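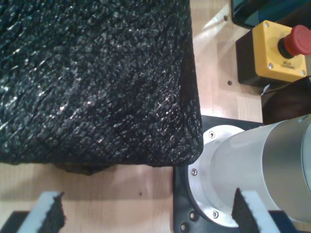

Said Tawfik asked at the end of last week's class whether it's all right to get a laugh in a eulogy, and Idalina Morais said her family would have walked out if there hadn't been one. I'm with Idalina, mostly, and we'll get to it (section 3). But first I want to go back over the part we rushed, because half of you were putting your coats on.

Writing and Giving a Eulogy
Handout for session 2, 3/8/19

1. Before you write anything

Call people. I mean actual phone calls, if you can stand it. When my uncle died I thought I had him covered -- I'd known him my whole life -- and then I called a man he'd worked with at Yeoman and found out he used to sing on the night shift. Loudly! My aunt had been married to him for 58 years and she'd never heard a word about it.

Ask small questions. "What was he like?" gets you "Oh, he was a lovely man," and then you're both stuck. Try these:

What did she always have in her purse or her glove compartment?
What did he complain about?
Who did she call first with good news?
What did he cook, and was it any good?

Write the answers down in the words people used. If your cousin says "she'd argue with a stop sign," that's your line, and you should credit your cousin when you say it.

Check the plain facts too. Dates, how to say the names of the grandchildren, which town came first. I once heard a minister place a woman in Zimgate when she'd spent her whole life in Drurnmont, and there was a sort of rustle along the pews. You don't want the rustle.

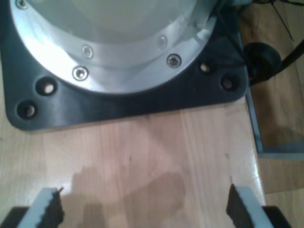

The other thing to find out early is who else is speaking. If the daughter is telling the story about the canoe, you can't have the canoe. Call her and ask. You also want to know how long you've got, and whether you'll be at a lectern with a microphone or standing by a table at the back of a restaurant. We did my friend's mother at Pramunetti's in June with the kitchen going full blast, and I had to shout the tender parts.

2. Getting it down on paper

Aim for 1000 words at the most. Read slowly, that will take you most of the way to eight minutes, and eight minutes is plenty. If the family has asked three people to speak, go shorter.

You don't have to start with the birth and march forward. The obituary has done that already, and a lot of the people sitting there will have read it. Start with one thing the person did or said, something you can see in your head, and then tell us who you are and how you knew them. (Do tell us who you are. There is always somebody's neighbor wondering.)

Then pick two or three stories. A story needs a place and something happening in it. "She was generous" is a label. The winter she lent her car to the boy down the street and took the bus until spring -- I'd listen to that.

Leave out anything you'd have to explain for more than a sentence.

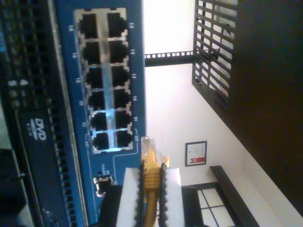
3. Jokes, and hard things

So, Said's question. Yes, you can be funny, as long as it's the kind of funny the person would have put up with. Teasing works better than jokes with punch lines. Run it past one close family member beforehand and watch their face while they read it. If they wince, it goes.

The harder question came from the back row: what if the person wasn't easy? You aren't under oath, but people can tell when you're describing a stranger. "Dad and I didn't always find it simple" is one sentence, it's true, and everybody who knew him will relax a little when they hear it. Then move on to what you can say warmly, even if it's only that he kept a beautiful lawn.

Skip the will, the ex-husband and the last two weeks in the hospital, unless the family has asked you to thank the nurses.
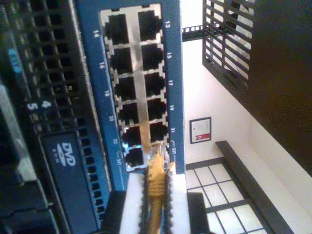 4. On the day

Print it big. I use 18 point, double spaced, on one side of the paper only, with the pages numbered by hand in the top corner. No staples. Give a second copy to someone who has agreed to step up and finish if you can't.

Practice out loud, standing, at least three times. You'll find the line that chokes you up, and it's nearly always a different one from the line you expected. Mark it in the margin. When you get there, stop, look at the back wall, breathe out, and take as long as you like. It feels like an hour up there, but to the rest of us it's a few seconds.

Water within reach, tissues in your pocket, phone off.

For next time

Bring roughly 50 words on somebody you know well, living is fine, with one story in it and none of these: "always," "never," "loved life." We'll read them around the table. Idalina has offered to go first, so the rest of you can breathe.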